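Flallen Worktops – Frequently Asked Questions

How thick are your worktops?
The Plinora range is 2 cm thick. Upstands are made from the same sheet, so the color will match.

What is the longest piece you can supply?
1,770 mm. Longer runs are made from two pieces with a joint, and we mark the joint on your drawing before you approve it.

Can I order a sample first?
Yes. Samples are 80 mm square and you can order up to 2 at a time. Screens vary, so please check the color in your own kitchen before ordering.

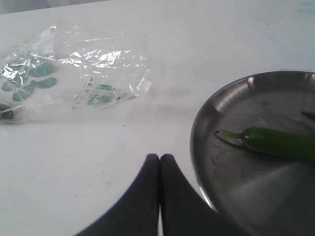
White surface with light scuffs and smudges

How do I clean it?
Use warm water, dish soap and a soft cloth. Do not use scouring pads or oven cleaner. For marks that stay put, try a paste of baking soda and water – test it on a hidden spot first.

Can I put hot pans on it?
No. Use a trivet.

Do you cut sink and faucet holes?
Yes, if you send us the template with your order. We can't cut holes after delivery.

Can I collect my order?
Yes, from our Skurnthorpe workshop, 8 a.m. to 4 p.m. Bring a second person for anything longer than a sample.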